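Weva Community Forum > Families and Youth > Mixed explorer group, uniform and subs

stirling_mum
Has anyone got a child in the new mixed explorer group at the Dodum Hall? My daughter is 10 and wants to join in March. I've heard subs are 63 a term plus uniform. Is that right?

Procházka
63 is right. Uniform is extra but you can get the shirt second-hand. Camp is separate as well.

oldknots
I still think they should have kept the girls' group going. It had its own hut and its own leaders. Merging the two was done to save money.

tentpeg
The girls' group was down to five. My two have moved over and they like it. They do the same badges as everyone else now.

oldknots
Five because the meeting night was changed twice. People gave up.

tentpeg
Once, not twice. But I agree the letter went out late.

stirling_mum
Thanks. What about camp? The leaflet says Stirnora, 300 each.

Procházka
300 for the week, coach included. They are trying to raise 3,000 to bring that down. Table sale at the hall, doors at 10. Anything clean and in one piece is welcome, toys and kitchen things mostly. Ask at the door about paying in parts.

oldknots
I'll bring a box. I don't agree with the merger but the children should get their week away.

tentpeg
Good of you. Put me down for cakes. I've got a few bits to clear out as well.
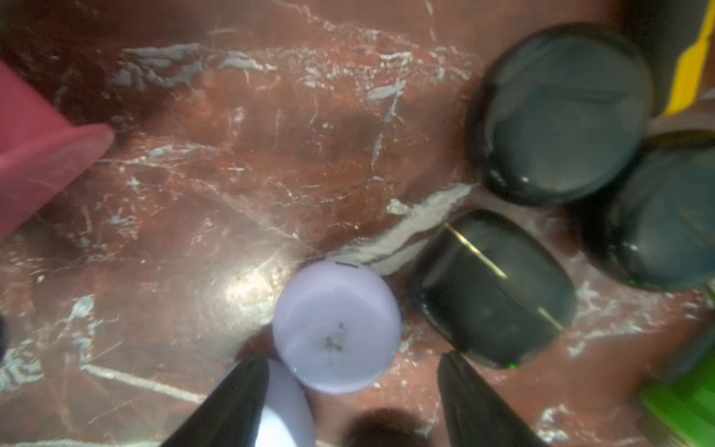
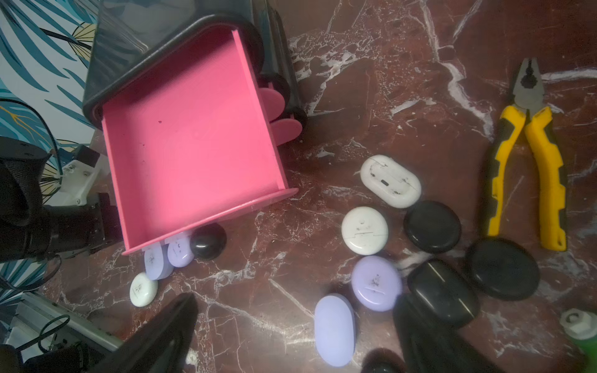
Red-brown marble in the first, pink tray and dark grey bin in the second.

stirling_mum
We'll come along and sign her up then.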